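Utari Knits: a little README
Posted 7/10/18 by the Utari page keeper

Hi! So this folder is my notes on knit laundry, mostly the thin ribbed stuff that never wants to fold flat (you know the kind). There are 234 entries in notes.csv, one line per fold, and I split them into 5 batches because my spreadsheet got cranky with everything in one tab.

Columns are item, color, knit, fold and remarks. "Fold" is either half or thirds. If I gave up and rolled the thing, it says "roll" in remarks, sorry!
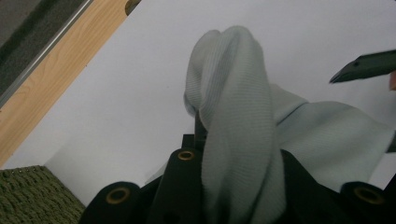
Fine rib knit, very light gray with a bit of blue in it, bunched into a tall loop.

For color I just write what I'd call it out loud, so pale grays wander between "gray" and "gray-blue" – search for both. Creases go in remarks too, but only in batches 2 and up. I hadn't thought of it before then.

Still to do: the Brerlow blankets, sometime in September. Use any of it you like, and tell me if a row looks wrong.

We use cookies to remember your settings. OK
© Utari Knits | Contact | Back to top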